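Giving back the keys

When I moved to this country I knew the word "key" very well. It is one of the first words you learn, together with "door" and "window". What I did not know is how many expressions are waiting behind it. In my first month a neighbor asked me if I was "keyed up" about the new job, and I answered that yes, I had received all of them.

I am thinking about this again because in February I left the apartment on Troltesgate, where I lived for six years, and I had to give back everything that opens something. My new place is only 400 meters away, on the other side of the tram line. People tell me this is not a real move. I would like these people to carry my bookshelf down the stairs and then up again.

The apartment was on the fourth floor and had one good room. In the morning the sun came in over the bakery roof and stayed on the floor until ten. I wrote most of this blog in that room, first with a dictionary on my knees and later without it. The kitchen was so narrow that you had to choose between opening the oven and opening the fridge. I cooked there every day and I miss it in a way I did not expect — my hand still goes to the left for the light.

In my family we did not give back keys. My grandmother kept a tin box in Fontana, the village where my mother was born, and in the box there were keys to houses that had been sold, to a bicycle lock, to a cellar that was filled with earth before I was born. When I was a child I was allowed to play with them on the kitchen floor. I asked her once why she does not throw them away, and she said that a key does not eat bread. It sounds better in her dialect.

So I had some difficulty with the letter from the housing company. It was very polite and very long. It said that all keys must be returned on the last day before noon, and that each missing key costs 100 euros, including the one for the mailbox, which a person could open with a spoon. I read the letter two times, and then I started to look in my coat pockets.

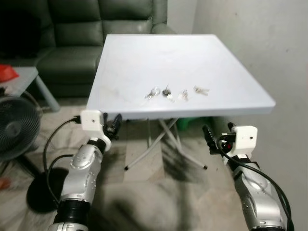
Four small sets of keys on the white folding table.

The mailbox key took me a whole evening. I looked in the drawer with the batteries, in the sewing box, in the blue vase. I found a Zusum card with nine stamps of the ten you need for a free coffee, and I found a concert ticket I was sure I had lost. The key was in a winter boot. I have no explanation for the boot.

Natalina Testa, who lived under me and who heard six years of my footsteps without one complaint, came up on the last evening with soup. She had kept a spare key of mine since my second winter there, from the time I locked myself out in slippers and waited on the stairs until she came home. She put it in my hand and then she did not let go immediately. We ate standing up. She told me that before me there was a man with a cello, and before him a couple who argued only in whispers, and I wondered what she will tell the next person about me. I suppose she will say that I was the one with the slippers.

There is a thing I noticed about the language here, and maybe native speakers do not notice it. You "hand in" your keys, the same as you hand in homework or a resignation. In my language we would say that you give them back, the same as you give back a book to a friend. I prefer ours. With "hand in" I always feel that somebody is going to correct me with a red pen.

The man from the housing company was very young and in a hurry. He checked the windows and wrote down the number of the electricity meter, which ended with 3077. He put all my keys in a brown envelope, closed it with his thumb, and asked me to sign. The whole thing took less time than boiling an egg. Afterward I went down the stairs and I stood a moment in front of the building, and I reached in my pocket to check that I had locked the door.

I went to Diro for breakfast, because the kettle was still in a box and I did not know which box. They make a good roll with cheese there, and the radio is never too loud.

The new apartment has only one key. It is long and modern, with small holes in it instead of teeth, and it does not make any sound when I walk. I already made a copy for Natalina. She says that from her door to mine it is too far to come with soup, but she took the key.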